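Home Contents Random article Recent changes Help

Bed throw

A bed throw is a blanket or light cover laid over a made bed, on top of the sheets and any quilt. It is used for warmth, to keep the bedding below clean during the day, and for decoration. Throws are usually smaller than bedspreads and do not reach the floor. The word is also used for covers made for sofas and armchairs.

Materials and sizes

Throws are made from wool, cotton, acrylic, polyester fleece and blends of these. Wool is warm and sheds dirt well but can shrink in a hot wash. Cotton is heavier for the same warmth and is easier to launder. Fleece dries fast – it also picks up lint.

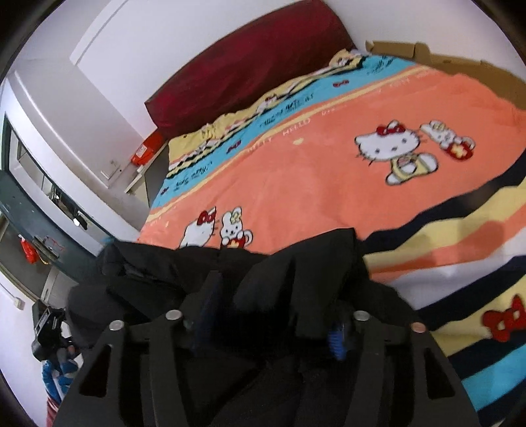

A throw for a single bed is commonly 60 inches wide, which leaves a short drop on each side of the mattress. Longer ones can be folded back at the foot. Edges may be hemmed, bound with tape, or left as a fringe.

Regional production

In the town of Tuton, striped throws were woven on narrow looms and sewn together from two strips, with the seam running down the middle of the bed. The Setwood mill later bought wider looms and made the same patterns in one piece. Its standard throw was 100 percent wool and was sold in 4 color sets. Tuominen, a rival mill, worked mainly in plain colors with a single dark border.

Wevow, a weavers' cooperative, still makes the seamed type in small numbers. Orders are taken each February.
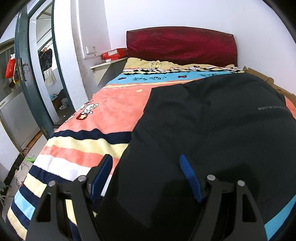 This page was last changed in December 2018.

Care

Most cotton and synthetic throws can be machine washed. Wool is washed by hand in cool water or dry cleaned, then dried flat. Throws in daily use are often aired outdoors between washings. Wool ones put away for the summer should be clean, as moths are drawn to soiled fibers.

See also: Bedspread, Quilt, Coverlet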